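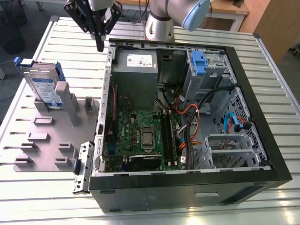
Most people who own a desktop computer have never had the side off it. I think they should, at least once, before they pay someone to haul it away.

I buy old office towers when businesses in Pernthorpe clear them out. The usual price is 30 dollars. New machines of the sort sold to students and small offices start at 800 dollars in the two stores near me, and for email, letters and a spreadsheet the old one will do the same work. The difference is an afternoon and a screwdriver.

What puts people off is the look of the inside. There are wires in five or six colors, and a board covered in small parts with no names on them. But a tower is a box with a few large pieces in it. The power supply is a metal block with a label. The processor is a flat silver square held down by a bracket, and normally a cooler sits on top. Memory goes into long narrow slots. Drives go in a cage or a bay and get one cable for data and one for power. The colored wires mostly come from the power supply, and the plugs on the ends are shaped so that they are hard to put in wrong.

Lay the case on its side to work on it. I have watched people try to do this with the tower standing up under a desk, holding a flashlight in their teeth, and then decide that computers are difficult. Put it on a table with the open side up. Unplug it first and leave the power supply closed. That part is not for opening at home, and a replacement costs less than the risk.

The best thing about these older office cases is that someone planned for them to be repaired. Plastic latches in a bright color tell you where to press. Drive bays can be reached without taking out the board. Compare that with the Brenlow Ivura my sister-in-law bought, a handsome little box with a glued base. When its fan started to grind she was quoted 528 dollars, and the shop wanted to swap the whole board. She threw it out. It was three years old.

I am told that buyers want small and quiet, and I believe it. I also think buyers are seldom asked whether they want a fan they can reach. If stores put a repair price on the shelf tag next to the purchase price, more of us would carry home the big ugly case.

There are limits. An old tower uses more power than a new mini machine, and some can't run current software safely. I have given up on plenty and stripped them for drives and cables, which go in a bin marked Hapeta after the crate they came in. Even then the parts get used. A good data cable works as well in its second case as it did in the first – and I haven't bought one in years.

So before the next pickup day, take out the screws at the back and slide the panel off. If there is dust, clean it out. If a cable has come loose, push it back in and try the power button again.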